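Budget season, month two. The arm is paid for. Everything bolted to it, allegedly, is "accessories." 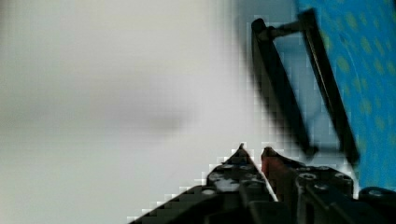 Fingertip pads: on the wish list.

Bostier quoted 68 a pair for spare pads. I asked for 9 pairs. Clive Rudd asked if we could "grip more gently."
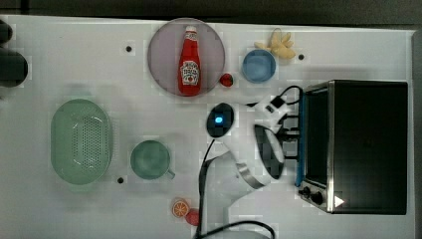 Toaster oven, ketchup, arm.

Cable guides were 200 at Durnon, so Clive moved them to November. The cable was not consulted.

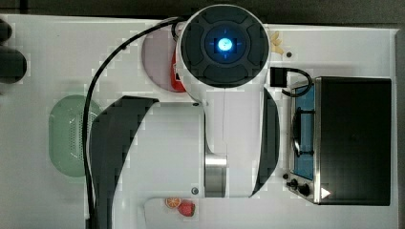

Line item: cable guides, deferred.

Next up: asking for a second arm.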